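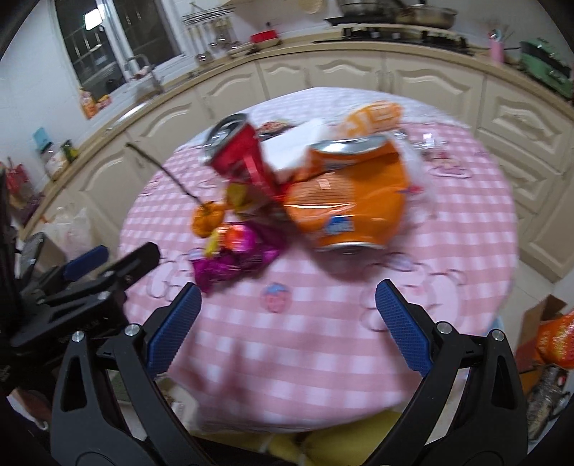
kitchen table, pink check cloth, two crushed cans

Cans: crush them or leave them whole? (Kukholm pickup changes)
Started by checkedcloth, 13 January 2018

Okay, I need you all to settle something before my household falls apart. I have been a can crusher my whole life. My dad crushed cans, I crush cans, it's practically the only sport I was ever good at. Then I got the new pickup flyer from the Kukholm town office and there's one line near the bottom that says "please do not flatten containers." That's it. No explanation, and no word on whether a dent counts as flattened.

My husband read it out loud over breakfast like he'd won a court case. He has wanted me to quit for years on account of the noise (I do it by hand, and yes, sometimes at 6 in the morning). My argument is that we have one small bin and four people drinking soda in this house, and if I stop crushing we're going to be stacking cans in the bathtub by pickup day.

So what do you do? And has anyone gotten a straight answer out of the town?

brinepot
Whole. We switched in November when the flyer first went around on our side of town. The way it was explained to me, everything goes in one truck now and gets sorted by shape at the other end, so flat things go with the paper and round things go with the containers. A pancaked can rides off with the cardboard. Dented is probably fine, I wouldn't lose sleep over a dent.

gus_on_the_hill
I've been crushing for 16 years and no truck has ever refused my bin. Just saying. They print these flyers to give the office something to do.

brinepot
Gus, the truck isn't going to refuse it. The driver tips the bin and goes. You'd never hear about it either way.

gus_on_the_hill
Then how do you know it's a problem?

brinepot
Because I asked, Gus.

mapletwig
Can I ask a dumb question — do you rinse them? I rinse and then I crush and then I get sticky water down my sleeve every single time. If I could quit one of those steps I would be a happy woman.

checkedcloth
Rinse first, turn upside down in the dish rack, crush when it's dry! The sleeve thing happened to me for years until I gave up doing it all in one go. Although now I guess the answer is rinse and don't crush, which takes care of your sleeve too.

mapletwig
The dish rack! I have no room in my dish rack but I like the idea. Maybe a towel by the sink.

ferrybarn
Depends completely on where you take them. If you're putting them out at the curb, leave them whole, brinepot has it right. If you take them to Sipos and sell them by weight, crush away, they couldn't care less. I save mine up in feed sacks in the barn and go over there a few times a year. Last trip I had 868 cans (my nephew counted them for a school thing, I don't have that kind of patience) and there's no way I could have gotten them all in the car uncrushed.

The one thing Sipos fusses over is steel mixed in with the aluminum. Keep a fridge magnet by the bag. If it sticks, it goes in the other sack.

checkedcloth
I didn't know Sipos took cans from regular people, I thought you had to show up with a truck full of radiators. Do they pay enough to cover the gas?

ferrybarn
If you're going past there anyway, yes. If you're driving out special, no. I go when I need to visit the lumber yard.

gus_on_the_hill
Gas to Sipos costs more than the cans are worth. I worked it out once. And you're giving up half a barn to store them.

ferrybarn
It's my barn, Gus.

pilotlight_
Different angle: has anyone used one of those wall-mounted crushers? My brother-in-law gave me a Testilov one and I put it up in the garage. It's the kind with the long handle. It works great on regular cans and jams on the tall skinny ones, and then you have to stand there and fish the thing out with a screwdriver. I've cut my thumb on it more than once. I'd go back to stomping but my knees have an opinion about that.

mapletwig
Stomping is how I lost a slipper.

checkedcloth
I need the slipper story.

mapletwig
The can folded around the heel and stayed there. It was a good slipper too. I walked around the garage clanking for a minute and then had to cut it off with kitchen scissors.

brinepot
Pilotlight, be careful with wrapping or twisting them too. A torn can edge is nasty stuff, and people pick through that sorting line by hand in places. It's another reason I quit.

pilotlight_
Fair point, I hadn't thought about the people on the line. I might take the Testilov down. It left two big holes in the stud so I'll have to hang something else there.

ferrybarn
For the small bin problem, you can ask for a second one. I had to call the office 3 times but they did bring it out, and there was no charge when I got mine.

gus_on_the_hill
They charged my neighbor.

checkedcloth
Of course they did. Okay, here's where I've landed. I'm going to call about a second bin and leave the curbside ones whole, and I'm keeping a bag of crushed ones in the mudroom for Sipos, as we drive out that way to see my mother-in-law anyhow. My husband gets his quiet breakfast and I still get to crush a few. He says that's not a compromise, that's me winning slower.

Will post back when I hear from the town about the bin — and about the dents.

mapletwig
Please ask them about rinsing too, while you've got them on the phone.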